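Orkley build – progress report, 25/12/2021

Hi all, a quick one from the Zarnarville workshop, mostly so you know the grant is being spent on what we said it would be spent on. We've now used up the first 2000 and I'll send the receipts separately (the Paulík invoice is still being corrected, they billed us for the wrong rail brackets).

The grippers first, as they ate most of November. We're on version 3 of the fingers. They're tall flat plates on black linkage arms, with tan bushings at the pivots, and I'm much happier with how they hold cloth. Version 2 was fine on stiff stuff but let go of a towel far too easily, and towels are what we promised you! 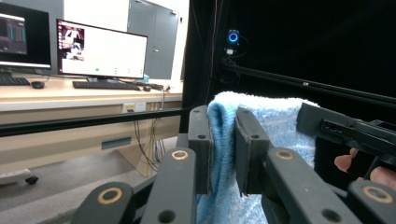

Endutham wrote back on the last report asking whether we couldn't just buy finished grippers and save ourselves the month. Fair question. We priced it, and a ready-made pair would have cost more than the rest of the hardware put together. Ours can also be fixed on the bench in an evening, and I've needed that twice already.

So, the folding work. Everything so far is done by hand-holding the grippers and going through the motions ourselves, so Orkley has something to learn from. We have 264 usable runs saved – a bit short of where I wanted to be by now, but the good ones are really good. Small cloths go quickest. Pick up the two top corners, pull the edge straight, lower it to the board, fold.

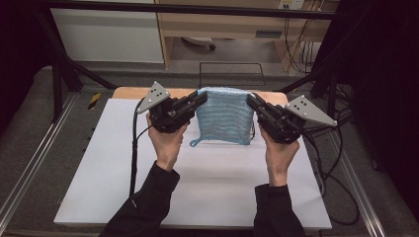 Cables are my biggest gripe. They drag on the wrist when you reach across, and after an hour you feel it. I'd like to try lighter ones with the next payment, plus a spare set of bushings.

Still to do: finish the small cloths, start on bath towels, and write up the build notes so another workshop could copy the grippers. The notes are half done. Parts list is attached, prices included.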